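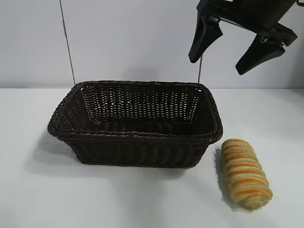 Dark wicker basket and a striped loaf, white tabletop.

Ticket: Season ticket holders get error 403 on the Claim Seat page
Opened: 2021-09-04
Product: Flindel Matchday (web)
Club account: Whitfield
Priority: High
Status: Closed
Assigned to: Faraji Kashindye

Original report from the club ticket office

We have the cup tie at home to Drasville coming up and season ticket holders have a priority window to claim their usual seat before the rest go on general sale. The window opened this morning. Since then we have had a steady run of calls and emails from people who log in fine, see the match on their account page, click Claim Seat and get a blank page that says 403 Forbidden.

It doesn't happen to everyone. Plenty of claims have gone through and we can see them in the seating plan. The ones who can't get in are mostly in the East Stand, but we have had a couple from the Family Enclosure too.

We asked callers to log out, clear cookies and try a different browser. No change for any of them. One man tried it on his wife's phone and got the same page.

League matches are not affected. The same people can forward or return their seats for the next league game with no trouble.

We need this fixed before general sale or their seats will be released to anyone.

First reply, Faraji Kashindye

Thanks for the detail. I have the ticket and I'm looking at it now.

First thing, can you hold back general sale for this match? In the club admin go to Matches, open the Drasville tie, and change General Sale from Scheduled to Manual. Seats stay reserved until you switch it back. It won't interrupt the people who are claiming now.

Then please send me the customer numbers for a few people who got the error and a few who claimed without a problem. Customer numbers only, no names or card details.

Club

General sale is now on Manual. Customer numbers sent through the secure form. We put the East Stand ones at the top.

Faraji Kashindye

Got them. Notes so far:

I can reproduce the error with a test login that copies one of the affected accounts. The login itself works. The match shows up. The 403 comes back when the Claim Seat page asks for the seat map.

It is the same in a private window and on a phone connection, so I'm ruling out the browser and the supporter's own network. Please stop asking people to clear cookies, it won't help and it logs them out of the waiting room.

The accounts that work are all allowed to see the seat map for the cup tie. The ones that fail are being told they don't have permission for it. Next I need to find out where that permission is set.

Club

Could it be the move to Lendano? We switched our membership records over to them in April and this is the first cup tie at home since then. League games were set up by your team during the move, but we set this one up ourselves by copying the match from the last cup run.

Faraji Kashindye

That's useful, thank you. I checked the match setup against the last league game.

The league match gives priority to two groups, "Season Adult" and "Season Concession". Those are the group names Lendano sends us. The cup match was copied from before the move, so it still uses the old groups. The old groups still exist in your account and anyone who was a season ticket holder before April is still in them. That explains the claims that went through.

Anyone who bought or renewed after the move is only in the new groups. The account page lists every match that any season ticket holder can claim, so they see the tie and the button. The seat map then checks the group and turns them away.

Can you tell me if the East Stand renewals were done late this year?

Club

Yes. The East Stand had the new seats put in and we didn't open renewals there until the work was signed off. The two Family Enclosure callers are both new season ticket holders this year. So that fits.

Faraji Kashindye

Good. Here is the change. I'd like you to make it on your side so the log shows it as a club change, but I'll stay on the ticket while you do.

Go to Matches and open the Drasville tie.
Open the Priority tab.
Under Who Can Claim, add Season Adult and Season Concession.
Leave the old groups in place for now. Taking them out could affect claims that are already held but not paid.
Save, then press Refresh Permissions at the bottom of the same tab. Saving alone does not update people who are already logged in.

Club

Added both and saved. The Refresh Permissions button is gray and won't press.

Faraji Kashindye

That button needs the Match Manager role and your login has Match Editor. I've pressed it from here. Please ask whoever owns your club account to give the ticket office Match Manager if you are going to set up cup ties yourselves. I can't change roles for you.

My test login now loads the seat map and shows the correct East Stand seat as held. Please try with one of your callers.

Club

Rang one of the East Stand callers and he claimed his seat while we were on the phone. One of the Family Enclosure callers has done hers as well. The other got in but says the seat map shows only her own seat and not her son's.

Faraji Kashindye

Looked at her account. Her son's season ticket is on a separate login that hasn't been linked. This is not part of the 403 fault. She can link it under My Account, Family and Friends, using his customer number and date of birth. Once it's linked both seats will show on the map.

Club

She has linked it and claimed both. We are emailing all season ticket holders to say the page is working and that the priority window has been extended by a day. We will put general sale back on Scheduled when that ends.

Faraji Kashindye

Fine from our side. Remember to enter the new general sale time before you switch from Manual to Scheduled, or it will use the old one and open right away.

Cause: cup match copied from a setup made before the Lendano move, with old priority groups.
Fix: current season ticket groups added to the match, permissions refreshed.
Still open for the club: Match Manager role for the ticket office. Remove the old groups from saved match setups before the next cup draw.

I've raised a separate request with our product team for a warning when a copied match uses groups that no longer get updates. No date for that yet. Closing this ticket. Reply to it if any more season ticket holders report the error and it will reopen.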